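Bench notebook, peg and block set, September
6 min read

Picking this up where I left off before lunch. The Umilel blocks are out of their box and on the big table, and I have opinions already!

First the boring part, so I can find it later. We have two batches of the block. Batch one is the old one, cut before the summer, with the hole reamed by hand afterward. Batch two came from Trương's shop and the hole was bored in one go. Same gray, same cube, and if you mix them on a shelf you will never sort them out again by eye. I've put a pencil tick on the bottom face of batch two. Pencil, Euan, please, no marker. The marker from last time soaked in and we still have a cube with a purple smudge on it.

The pegs are all the same orange. I asked for orange because the first pegs were gray like the blocks and I got tired of hunting for them on the floor. Best decision of the whole project so far (low bar, I know). The ends are rounded over a little more than the drawing asks for, and I want to leave it that way. A sharp end catches on the rim of the hole and you get that horrible little scraping sound, and then a bright line down the side of the peg forever.

What I'm after this month is a fit that a kid can manage with one hand and that still feels like it goes home. Too loose and it rattles, which Trarkis won't take. Too tight and you lift the whole block off the table when you pull the peg out, which is funny twice.
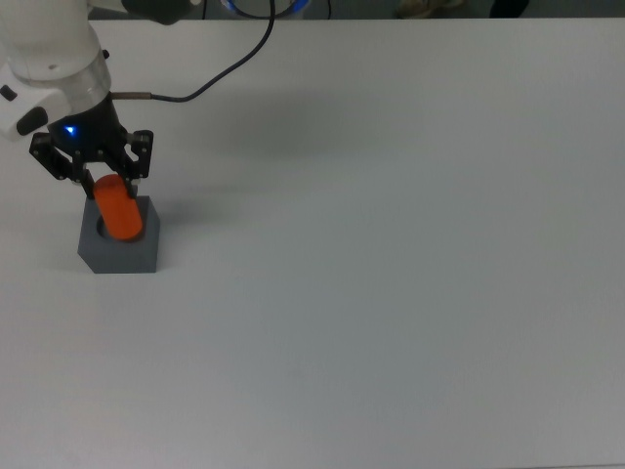
Back to the fit. By hand, holding the block down, batch one goes in with a soft push and stops with a bit of drag near the bottom. Batch two drops in under its own weight for the first part and then needs a nudge. I like batch two better on the way in and batch one better on the way out, so of course neither is right. Theophilus tried both with his eyes closed and picked batch two straight away, then changed his mind, then changed it back. I wrote down batch two with a question mark.

He also said something useful, which I want to keep: the hole needs a lead-in. Just a small one, a chamfer you can barely feel with a fingernail. Batch one has something like that by accident from the hand reaming. Batch two has a crisp edge all the way round. So part of what I was calling "fit" may really be the edge, and I've been blaming the wrong number for two weeks. Annoying! But cheap to check. I'll break the edge on 4 of the batch two blocks with the countersink, by hand, two turns each, and leave the rest alone.

Note on the table. I've given up on the felt mat. It was meant to save the corners of the cubes but the blocks sink into it by a hair and lean, and then you're testing the lean. Straight on the bare tabletop is better, and it wipes clean. I did go over it with a dry cloth first because there was grit from the sanding yesterday and grit under a block makes it rock. If you borrow the table, wipe it before and after. I mean it.

Keeping just one block and one peg out at a time, too. When I had the whole set spread around I kept grabbing the neighbor's peg and then wondering why the numbers jumped. The others stay in their tray until it's their turn.

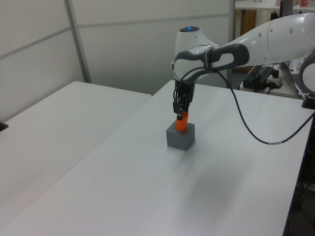

Orange peg standing upright in the gray block, upper part showing above the top face.

How much peg should show is its own argument. Euan wants less of it out so the block looks finished. I want more, because small hands need something to grab, and so do big cold hands in this building in the morning. The drawing from Prolateo splits the difference and pleases neither of us. I mocked up a shorter one with a peg I'd already ruined, and with it seated I could only get at it with two fingertips. Going with the longer one unless Trarkis complains. Euan has been told and is being gracious about it — so far.

Sanding. The 700 paper is fine for the pegs and I should stop reaching for anything finer. I took one peg up to 2,000 just to see, and it came out gorgeous, shiny as a candy, and it was a pain to hold. Slipped right out of my fingers when I tried to pull it. So there's such a thing as too smooth here. That peg is now a desk ornament. Theophilus has already tried to walk off with it.

For the block's top face I'm less sure. The color hides handling marks pretty well, but fingerprints show when the light comes in low, and people always put a thumb right next to the hole. I could go a touch rougher there. I'd want to see it next to the sides before deciding, a top that doesn't match would bother me more than fingerprints do.

Things I still don't know:

Does the fit change by afternoon? This room warms up a lot after 2 p.m. and I've done nearly all my tries in the morning. Need to run the same pair early and late, same person doing the pushing.

Is the drag at the bottom of batch one from the reaming, or is there dust packed down in there? I blew it out and it seemed a bit better, but I also wanted it to be better. Pipe cleaner next.

Do we need the block heavier? If the weight alone kept it down when you pull the peg, half of this page goes away. Theophilus says fill the underside with something. Trương's shop would have to cut a pocket for that, and I don't know what they'd charge. Asking them.

To do before I close this up:
Countersink the four blocks, tick them twice on the bottom.
Email Trương's shop about the pocket and the chamfer in the same message so I don't bug them two times.
Order more 700, we're down to half a sheet and someone cut it crooked.
Find the good calipers. They were on the window ledge and now they aren't. Euan?

Later, 4:40 p.m. Did two of the countersunk ones. Much nicer on the way in, you don't have to aim so carefully. No change on the way out as far as I can feel. Stopping there, my fingers are tired and I don't trust them anymore today. Calipers were in my own coat.

2 comments
Share this entry

Workshop notebook | Contact the bench | Back to top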